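Ticket 430: Dark specks inside mugs, shared kitchen table
Site: Condham, first floor
Opened by: Amber Willems
Assigned to: Erick Owino
Status: Open (was Closed, reopened by Amber Willems)
Date opened: July 7, 2018

Amber Willems
Mugs put away as clean have got little dark bits in them, low down on the inside. I was told last time that this was "just tea". I don't drink tea and neither does anyone on my side of the office. Please don't send me the washing-up poster again.

Erick Owino
Thanks Amber. Could be limescale from the kettle. I've asked for it to be descaled and will close this once it's done.

Amber Willems
Limescale is pale. These are dark. And how would the kettle get at a mug that has nothing in it?

Erick Owino
Kettle descaled. Closing.

Amber Willems
Reopened. Pictures attached, look near the bottom and on the inner wall.

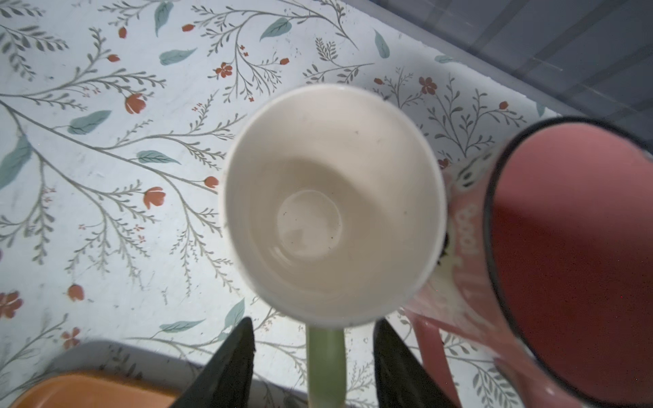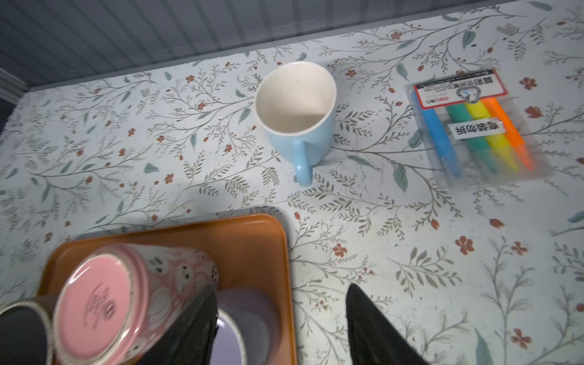

Specks in both, the one with the green handle and the light blue one.

Margarida Barreto
I had a go at the blue one with a sponge. Some of it moved and some of it didn't, so I don't believe it's all one thing. My guess is dust plus marks in the glaze, but I wouldn't swear to it. The pink enamel one that says "Cool" is mine, so please leave it out of any soaking. Enamel chips if you look at it wrong.

Erick Owino
Facilities say the Tiltex tablets we use are meant for this sort of staining. Soak for 40 minutes in warm water, rinse twice, dry with a clean cloth.

Margarida Barreto
"Meant for" by whom? The packet says that about everything, drains included. I'll try it on one mug and leave the other alone. If we do them both we won't know what did what.

Ye-ji Bae
Whoever does it, could they take the highlighters off the table first? It's the pack of four, still in the plastic. I need those for the Marthorpe folders and I'd like them not to get splashed.

Erick Owino
Noted. Next steps:
Soak the blue mug only.
Store both mugs upside down overnight.
Check again in the morning before anyone uses them.

Amber Willems
Fine, but I want to see it before it gets closed. "Kettle descaled" was not a fix – it was a different job.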